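July, prep notes, Gundstead hall do. 4.40pm

Theme settled at last. Lighthouse keepers' supper, not the pirate thing. Pirates done to death, and Shaikh hire wanted silly money for the rigging.

Tickets: 100 cap, same as last year. Kids' slot early, grown-ups from seven. Online page goes up through Wimia once the wording is fixed. Current wording says "dress nautical or dont", needs a rewrite.

Lamp build. Tried the paper drum over the big bulb. Too yellow, seams show. Second go with tracing paper doubled over, much nicer, seams still show if you stand to the left of it. Could put the bar there. Motor turns fine at the slow setting, squeals on fast. Leave on slow.

Fog: 2 machines from Zultareo, order ref ends 919. Ask if fluid is included. Last time it wasn't and we ran out before the raffle. Check hall alarm too, heat or smoke type? MUST know before paying the balance.

Tables. 11 rounds, set in a loose ring with the lamp in the middle. Walked it with string on the floor. Tight by the kitchen door, shift the ring towards the stage a bit. No cloths this time, they slid about and got candle wax all over. Rope coasters instead, glue test still drying. First lot came apart when picked up, wrong glue.

Treasure hunt for the early session: clues too hard. Tried them on my lot and they gave up at the third. Swap the morse one for a picture clue. Prizes in the blue crate, do not let anyone eat them.

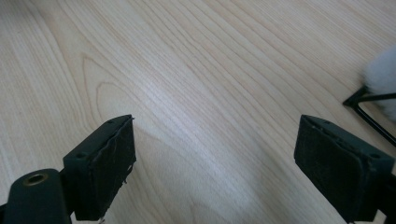
Music. Shanties for the first hour then anything. Playlist too short, need another hour at least. Speaker lead crackles, bring the spare.

Still to do: signs, name badges, float for the bar, ring Shaikh back re chairs. Glitter banned, see last year's entry. Soup quantites to work out tomorow, big pans are in the upstairs cupboard.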